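Kelness Area Community Board > Weather and Outages

Topic: Still out on the north side?? post your street

mudroom_mel
Posted Jan 7, 2022
Anybody north of the creek got power back yet. We went dark a little after 4 this morning and the utility map just shows one big gray blob over half the county. Automated line says "crews assessing." Said the same thing at breakfast. Cell service in and out, so if I don't answer thats why.

towpath86
Out on Cuevas Road. Heard a bang, saw a green flash, then nothing. Neighbor across the road has lights, we don't. Figure that one out.

Yi-an Ok
Same on Cuevas, lower end. Landline dead too. One bar if I stand at the upstairs window. School called off by text at 5:50, text got here at 9.

gravelpit_gary
Different feeders, towpath. Your side of Cuevas comes off the Bremus substation, other side is fed from town. Been that way since 1967 when they ran the second line. So one side of the road can sit dark for days and the other side's watching TV.

mudroom_mel
Ok so is it Bremus that's down or just a line

gravelpit_gary
Line, far as I know. Drove past the substation around 7 and it looked ok from the road. There's a big limb on the wires by the church though. Ice all over it.

lindenhill
PLEASE nobody drive around looking. 193 is a skating rink from the bridge to the feed store, I saw two cars in the ditch on my way home from night shift. County hasn't salted past the bridge at all.

towpath86
They salted. I followed the truck.

lindenhill
Then it didn't take. I was on it at 6:30 and could hardly stand up when I got out to scrape the windshield.

towpath86
6:30 was before the truck. It came thru at 8.

lindenhill
Fine. Still stay home.

Yi-an Ok
Question for the generator people. We have a little Pakeck, the 2 outlet kind, borrowed it from my brother in law. Can it run the fridge and the furnace blower both? And how far from the house does it have to be. Extension cord is 25 ft.

gravelpit_gary
Depends on the wattage, look at the plate on the side. I'd do one at a time. Fridge for an hour, unplug, then the blower. Fridge holds 4 hours or so anyway if you keep the kids out of it. And don't wire anything into the furnace yourself. If the blower's hardwired and there's no transfer switch, leave it be.

mudroom_mel
Outside, and I mean OUTSIDE. Not in the garage with the door up. At least 20 feet off, exhaust pointed away from the house, and have a battery CO alarm going inside. My cousin's family ended up in the ER from one on a porch.

Yi-an Ok
Ok. Moving it out past the shed side. Alarm is working, I pushed the button. Blower is hardwired so fridge only, I guess. House is at 58 right now, we shut all the doors and everybody's living in the one room

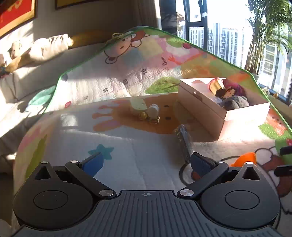
with the south windows. Blankets over the doorway. Not bad so far but I don't love the idea of tonight.

lindenhill
Warming center is supposed to be open at the Grange. Call first if you can get thru.

towpath86
Grange is dark too, I could see it from the road. I think they moved it to the high school.

lindenhill
County page says Grange.

towpath86
County page was last updated yesterday afternoon, look at the top

lindenhill
Huh. Ok you're right. Just called my sister at dispatch, it's the high school gym, open till tomorrow noon at least. Cots, coffee, outlets. Dogs ok if crated. Use the back lot, front one is all ice.

mudroom_mel
Can a mod pin that

ridge_admin
Pinned. HIGH SCHOOL GYM, not the Grange. Please keep road and outage reports in this thread, I've already merged four of them.

oldfarmboy
Every winter same story. They had all of May to trim those trees, I was there when they came thru, did one side of Bremus Lane and left. Never saw them again. And now its "unprecedented ice." It's January.

gravelpit_gary
They can't trim on private ground without the owner signing off. Couple of folks on Bremus Lane wouldn't sign. You know who.

oldfarmboy
I do not know who, and I'd watch it

gravelpit_gary
Wasn't talking about you.

oldfarmboy
Sure read that way. The limb by the church is on the county right of way anyhow, so that excuse doesn't hold up.

ridge_admin
Tree argument goes in the utilities section please. Outages and roads only here.

mudroom_mel
UPDATE the map finally changed. It's showing 86 customers out on our piece, crew assigned, estimate 11 pm. I'd take that with some salt. More than the road got – ha.

towpath86
Two bucket trucks by the church now. Can see the yellow lights from my kitchen.

Yi-an Ok
Fridge is running on the Pakeck, no trouble so far. Have gas for tonight, not much past that. If the house drops under 50 we're going to the gym. Is 193 any better from the lower end of Cuevas?

lindenhill
Better than this morning. Salt's working in the sun, shady part by the bridge is still slick. Go before dark if you're going.

gravelpit_gary
I've got chains on and a spare 5 gallon can. Can run it down to you around 3, message me the house number.

Yi-an Ok
Sent. Thank you!!

mudroom_mel
Lights flickered here just now, then off again. Anyone else?

towpath86
Same. Unplug your stuff till it holds.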